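Estrella Study House, Drunstead
Gallery: The white table and its lamp

Welcome to the gallery of our study rooms. In this part we present the white table in the quiet room on the second floor, together with the lamp that belongs to it. Many members have asked us what they can find on the tables before they come with their computer and books.

The quiet room is the smallest of our rooms, and it is also the one that is reserved most. Between August and the end of the autumn term it was reserved 289 times. In the large room there are long tables for groups, and there it is allowed to talk. In the quiet room each person works alone, and the light and the electricity are then more important than the size of the table.

The lamp is a model with electrical sockets in the base. Before we had it, the members used an extension cord from the wall, which lay across the floor between the chairs. Now the sockets are up on the table, where you can reach them without going down on your knees. We think this was the best small change we made last year.

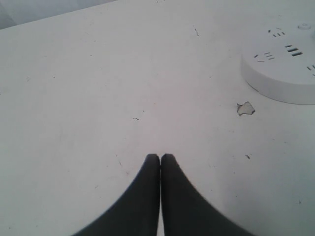

The white tabletop, with its small specks and scuffs.

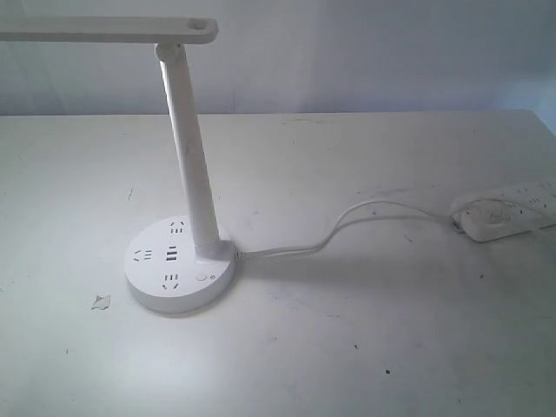

The lamp on its round base, where the sockets and the USB ports are. 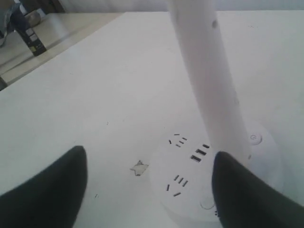 The foot of the lamp, with the power button near the rim.

Estrella Study House · Rooms and Equipment Group

About the table

The table came to us from the old drawing school in Trenel when they moved to a new building. We painted the legs, but the top we left as it was. Some members have suggested that we should sand it or cover it with a cloth. We discussed it and decided to keep the surface plain. A cloth moves when you write, and a white surface is pleasant under a lamp in the evening.

The marks in the top are not a problem for writing, but if you use thin paper, please put a few sheets or a writing pad under it. Pads are on the shelf beside the door. Please do not cut paper or cardboard directly on the table. There is a cutting mat in the large room, and you may borrow it also for the quiet room.

For cleaning we use a soft cloth and lukewarm water with a little dish soap. Wipe first away from the lamp, and squeeze the cloth well before you come near to the base. Do not spray anything on the table. The sockets face upward, and liquid can run into them. If something is spilled on the base, pull the lamp's plug from the power strip and tell one of us before anybody uses it again.

About the lamp

The head of the lamp is flat and long, and it gives light over a wide area of the table. When you read, it is enough to have the head straight out. When you draw or do needlework, you can turn the whole lamp so that the light comes from the side opposite to your hand. Hold it by the base when you turn it – not by the head, which has a joint that becomes loose if it is pulled many times.

You can place a book stand between the lamp and yourself, but leave some air under the head. We have one low stand that fits well and one that is too high. The high one is better in the large room.

The cord goes across the table to a power strip. Please let it lie flat. If you need to move the lamp, move the cord first and the lamp after, otherwise it can pull your papers with it. One member lost a full page of watercolor in this way, and she was kind enough to tell us so that we could write it here.

What you can connect

Computers, phones, reading tablets and small hearing loop receivers are fine. Phones should be connected to the USB ports if you have the right cable, so that the sockets are free for those who need them. Bring your own cables, please. We had a box with cables to borrow, but after one season it contained mostly cables that did not fit to anything.

Do not connect a kettle, a heater or an iron. For sewing machines we have the table by the window in the large room, with its own wall outlet. If you are not sure, read the small label on your charger and ask Zihan Qiu, who takes care of the electrical things in the house. He is usually here in the afternoon until 5:30.

A large adapter can cover the opening next to it. Then turn it the other way if it is possible, or use a short extension piece. There are a few of these in the upper drawer. They should go back to the same drawer when you leave.

When you leave the room

Take out your chargers and look one more time at the table, also behind the lamp. Forgotten chargers are kept in the office for 40 days. Turn the lamp off and leave the base standing where you found it, with the cord not hanging over the front side. Pencil marks can be wiped off with the white eraser on the shelf. Ink is more difficult, and we prefer that you tell us than that you rub very hard.

Reservations

The quiet room can be reserved for two hours at a time. Write your name in the book in the hall or call the office and ask for extension 566. If you are more than fifteen minutes late, the next person may take the place. Members of the Verura reading circle have the room in the last hour of every opening day, and they do not need to write in the book.

More pictures

The pages for the large room and the window table are not ready yet. We would like to show the long tables, the shelves and the new chairs, which are expected in August. If you have a good picture from the house, you are welcome to send it to us, with a line about which room it is. Please ask the people in it first.

Questions about the table or the lamp can be left in the gray letter box in the hall.

Text: Britt-Marie Lindqvist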